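The Planner That Changes Its Mind

Noman Bugti has a habit of talking to the log window. It scrolls past on the left half of his screen, a few lines for every decision the software makes, and when one of those lines pleases him he reads it out loud to whoever is near. "Grasp rejected, neighbor contact," he says, and grins. "Good. That's exactly what I would have done."

The software is called Gomen, and it's the part of a robot system that most visitors never ask to see. Gomen decides which thing on a crowded table should be picked up first, from which side, and what to do when the plan goes wrong two seconds in. Bugti started writing it at Nitimel, a small company in Lollevton that sells planning tools to people who already own arms and grippers and are tired of programming them one motion at a time.

I spent two days there expecting to be shown neural networks, and I was, but the part that kept me leaning over desks was much plainer. Gomen keeps a list. Every possible grasp goes on it with a score, and the scores are allowed to change while the fingers are already closing. Older planners would pick a winner, compute a path and then run that path with their eyes more or less shut. Gomen keeps looking, and if grasp number four becomes a better idea than grasp number one halfway down, it switches.

That sounds simple until you think about what the switch costs. The arm has momentum. The camera picture is a little stale by the time anyone has made sense of it. And if you let the planner change its mind too freely, it dithers, which Bugti demonstrated for me with an old build — the simulated gripper drifted left, then right, then left again above two equally attractive boxes until a timer put it out of its misery. I laughed, and then I wanted to know how you fix it!

The fix is a kind of stubbornness. A new grasp has to beat the current one by a margin, and the margin grows as the fingers get closer. Far away, Gomen is easily persuaded. Near the object it wants a very good reason. Tuning that curve took most of a winter, and there are still 13 versions of it in the code, each with a comment explaining what it got wrong. 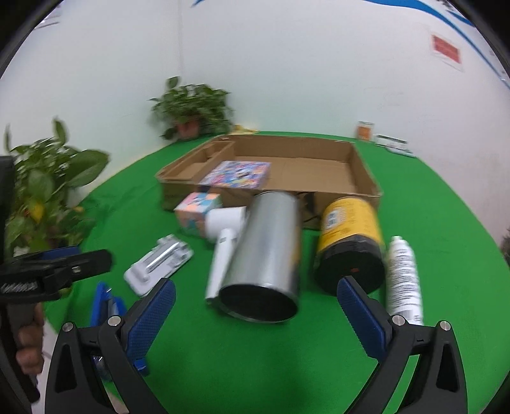

Clutter is where all of this pays off. A single box on a bare table hardly needs a planner. Put round things next to square things, let one item lean over another, and the order of picks starts to matter as much as the picks themselves. Anything with a cable is worse, and metal is a headache of its own, with reflections that can leave holes in the depth data right where a finger would like to go. Gomen's answer to a hole is to treat it as "probably something" and charge a penalty for reaching through it. The penalty shrinks if a second view fills the hole in.

The examples it learns from are human ones. People pick things up with hand-held grippers, the recordings go through a cleanup tool called Pálfi, and what comes out is a set of short clips tagged by phase: approach, contact, lift, place. Pálfi began as a script for trimming dead time off the ends of recordings. It has since grown a timeline, a search box and a very loyal following inside the company. You can ask it for every clip where a person started toward one object and went for a different one, and it will hand you 50 of them in a neat column.

Those clips turned out to be gold. People change their minds all the time when they reach into a pile, and they do it smoothly, well before touching anything. Bugti's team used them to check the stubbornness curve against real hands, and found that people commit later than Gomen did. So they loosened it. The next build ran through 500 simulated piles overnight, and in the morning Bugti came in early to read the log.

He showed me that log, too. Most of it would put anyone to sleep, but he had marked five places where the planner had backed out of a grasp late, picked another and carried on without a pause. We watched the replays one after the other, then watched them again at quarter speed with the score list open beside them — numbers sliding up and down as the fingers came in. I've seen flashier robot demos. I can't remember one I enjoyed more.

There's plenty left to do. Soft packaging still fools the scoring, and Gomen has no real sense of weight until it lifts something. A release with touch feedback is planned for November, and Bugti is already arguing with himself about whether touch should be able to overrule vision, or only nag it. When I left he was adding a fourteenth curve.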